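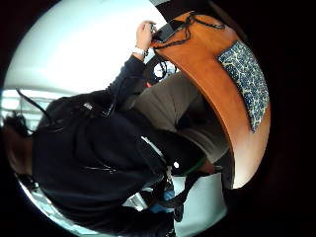 Gathering Day at Dinton: Notes from the Cloth Table

Welcome, and thank you for stopping by our gallery page. It has been a long while since we put anything new up here, and a few of you have written in to ask whether the project was still going (it is, and very much so!). We are a small group teaching a learning system to handle cloth, and by cloth I mean the kind you have at home: dish towels, napkins, pillowcases, the tablecloth that never folds the same way twice. Before the system can do any of that it needs to be shown, over and over, by people, and the showing is what fills most of our days at Dinton.

I should say that I came to this from a job in a fabric shop, and I still find it a little wonderful that something I did with my hands for years without thinking is now written down, so to speak, one movement at a time. When I started here in January I supposed I would be asked to fold neatly. Dardo Ledesma, who was showing me the ropes, let me make a whole row of beautiful squares and then asked, very kindly, if I would please do some messy ones too. A system that has only ever met tidy cloth has no idea what to do with a crumpled one, and most cloth, in most houses, is crumpled.

So that is how we work. Each session begins with a short list of tasks, and the person gathering picks up the hand-held gripper, settles in at the table and goes through them at whatever pace feels natural. The gripper has its own camera, so every example is recorded from the tool's point of view, with that big round curved look you will know if you have followed us for a while. I am told the wide view helps a great deal, as the system gets to see the edge of the table and the far corner of the cloth at the same moment. It also makes all of us look very odd indeed, and I have stopped minding.

The set we are building now is called Hulwood, and as of 14th August it holds 2,179 examples. Of those, 1,018 have been checked and labeled, and the rest are waiting their turn with Acuña, our sorting program, which is slow but very thorough. If an example is too short, or the gripper never closes on anything, Acuña puts it to one side and one of us goes back to have a look. I enjoy those afternoons more than I probably should. You sit with a cup of tea and watch hands go by, and after a time you can tell your friends apart by how they pinch a corner.

A word on the picture in today's gallery, which comes from the table side of things. The blue-and-white patterned cloth is a favorite of mine, with its small dark-blue shapes on the lighter ground. Prints like that are a good test for the system, I find, as the pattern carries on straight over a fold and the crease can be quite hard to pick out. The glossy orange-brown wood has its own lesson to teach, with that bright shine along the rounded edge. A person knows at once that a shine is only a shine, but a learning system has to be brought round to it gently, with plenty of examples.

Then there are the cables, thin and black and looping across the wood as they please. We talked for a good while about whether to clear everything off before each session, and in the end we settled on leaving ordinary things where they lie, so long as they are safe and out of the way of the work. Kitchens have chargers in them. Desks have all sorts.

For those who asked about joining in: new gatherers do a practice round of 13 tasks, which don't go into the set, so please don't fret over them. After that you move on to Stillis, our name for the regular round, with 48 tasks in it and as many breaks as you like. Wear something comfortable. Long sleeves are fine, and so are watches. Do sit if you would like to sit, as the tasks can be done from a chair just as well, and we are glad of examples from both heights.

If you have old cloths to spare, we would be so happy to have them, the more washed and faded the better. Stripes are especially welcome at the moment, and so is anything with a fringe. Leave them in the basket by the Dinton front desk with a note saying whether you want them back.

More pictures will go up when the next batch has been sorted.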